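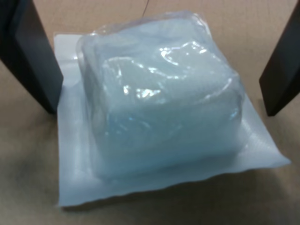
The Hirnik finger upgrade is still sitting in the basket at 860 a pair and I am not approving it on what is in this ticket so far. The fault as logged reads "drops soft items". A blue gel block in loose, crinkled film on a flat white pad is a fair test piece, but the fingers standing either side of it are the plain flat ones, and no other setting has been tried with them. Lamton say their new pads will cure it. They sell the pads.

Asked for before any quote goes further:
- grip force at 2 settings, same item
- closing speed halved
- a log of every miss, with the item named

Status: open, waiting on requester

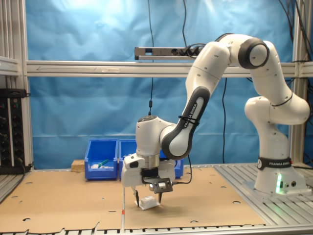
Posted by: Durrani, equipment budget
Updated: August, 16:10

Log received, thank you. It gives 97 good picks and 4 misses at the lower speed. All 4 were film-wrapped items, which makes me doubt the fingers are at fault - the film may simply be slipping over whatever is inside it. Nobody has tried taping it down. Please do that next.

The Firnton service plan is a separate line and should not be bundled into this request again.
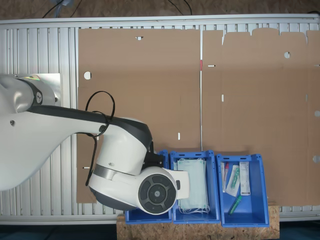 If the taped items still drop, I will look at one pair on trial, returnable, with the carriage cost in writing. I won't sign for a full set plus spares. Priority lowered to normal.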